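Crumbs ground into a fabric placemat, how do I get them out?

ostikmom52
Posted Feb 10, 2021

So my kids eat breakfast on a padded cloth mat I got at the Piras outlet, and the dry toast crumbs have worked their way right into the weave. I've shaken it off the back porch like 100 times. Vacuum just sucks the whole mat up the hose! It can't go in the dryer (tag says so). Any ideas that don't involve buying a new one?

stoltlow_dan
Just wash it.

nernell_knits
Washing first will make it worse, I did that last May and ended up with paste in the seams. Get it bone dry, flip it face down over a towel and smack the back with a wooden spoon — you'll be amazed what drops out. Then go over the front with a stiff brush, always the same direction. For the vacuum, stretch an old stocking over the nozzle and hold the mat down with your other hand. After that a cool wash is fine, and dry it flat.

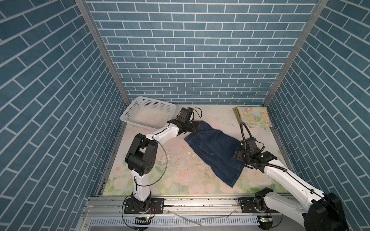
Oh, and do the corners twice — mine always had a second helping hiding in the binding. If yours has a foam middle, go easy with the spoon and skip the wringing.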